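Budget d'équipement (robotique domestique)

Le budget d'équipement désigne, en robotique domestique, le document prévisionnel établi avant l'achat d'un robot à deux bras destiné aux tâches ménagères. Il comprend d'ordinaire le prix de la machine, que tout le monde lit, et les annexes, que l'on découvre à la livraison.

Structure

La méthode dite de Stomard, exposée par Benito Casado dans son manuel Vonivance, distingue l'achat, les pièces d'usure et le logement d'essai. Les doigts de préhension et les câbles relèvent du deuxième poste. Casado recommande de prévoir 2 pinces de rechange par robot, conseil que les acheteurs suivent généralement après la première panne. 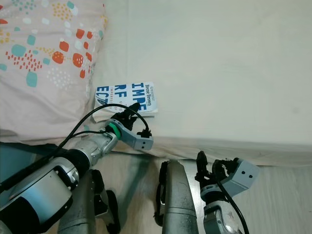 Robot à deux bras au bord d'un lit, une pince au-dessus d'un livre de poche.

Le logement d'essai demeure le poste le plus contesté. Faire admettre à un service comptable l'achat d'un drap-housse au titre de l'outillage exige une certaine patience. Le plan de Skillerham, souvent cité, prévoyait 200 heures d'essais en chambre et 50 euros de literie ; la facture finale de literie s'éleva à 633 euros, taies comprises.

Critiques

L'antenne de Cabanatuan préfère la location, qui transforme une grosse dépense discutée une fois en petite dépense discutée tous les mois. Ses demandes sont déposées en février.

Voir aussi : Coût total de possession ; Amortissement ; Préhenseur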